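Filed under: Sport & Society / Working Papers / Basketball

4. Listening at Home: Radio and the Small-College Basketball Fan

4.1 Who still tunes in

When we first began talking with followers of the Drollton women's and men's teams, we expected radio to come up as a memory, something belonging to grandparents and long drives home. We were pleased to find ourselves mistaken. Of the 260 season-ticket holders who returned our survey, a good many told us that they still follow at least part of every road game by ear, and several wrote long notes in the margins to tell us why. We are grateful for those margins, which taught us more than some of our own questions did.

The reasons were homely ones. People cook supper during the first half. They fold clothes, or finish a bit of repair work, or sit with a relative who finds the television tiring. One respondent from Trorville, who has followed the team through four head coaches, wrote that she "can't watch a close game but can just about stand to hear one." We have quoted that line in every talk we have given on this project, and it always gets a laugh of recognition from somebody near the back.

4.2 The table as a listening place

We asked those who agreed to a home interview (33 households in all) to tell us where in the house they listened. The kitchen or dining table was named more often than any other spot, well ahead of the garage and the car parked in the driveway. This agrees with Bouchard's earlier work on hockey listeners, in which she argues that a broadcast game settles into a house by way of its work surfaces. Annick Bouchard was kind enough to read a draft of this section, and she urged us to take tables more seriously than we had.

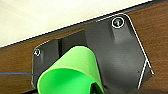
Figure 3. A brown wooden tabletop with a green cup and a dark gray plastic bracket.

A table matters to listening in ways that a couch does not. It gives people something to do with their hands, and it lets the game come and go. Our interviewees described drifting in and out of the play-by-play, catching the rise in the announcer's voice, and looking up only when the run had already started. A father in Dolow told us that his children know the score by the way he sets down his fork – a claim his children confirmed, with some delight, in a separate conversation.

We should add that listening this way does not seem to mean caring less. Those who named the table as their usual place were just as likely as other listeners to recall the final minutes of the February conference tournament in detail, down to who was fouled and which free throw rolled off the rim. They were a little less sure about first halves, and we suspect that supper is to blame.

4.3 The voice of the arena

A second theme was affection for the people calling the games. The Drollton arena seats 3000, and on many winter nights it holds closer to 1000, so the broadcast crew sits near enough to the floor to pick up squeaking shoes, the bench, and now and then a remark from the stands that was not meant for the air. Listeners loved this. They spoke of the announcers by first name, worried over their colds, and forgave them for mixing up the two freshmen guards until nearly midseason.

Ogura, the streaming service that took over the conference package, now offers video of every game, and most of our households pay for it. Even so, many told us they turn the picture on and the sound down, and then bring in the radio call beside it, putting up with a delay that spoils the odd three-pointer. We had not thought to ask about this habit in the survey and learned of it only in the interviews, so we cannot say how common it is among the wider group. We hope to take it up again with the second wave of respondents, along with the question of what listeners do at halftime, where our notes are thin.

Contact the editors | © Drollton Working Papers in Sport | Back to top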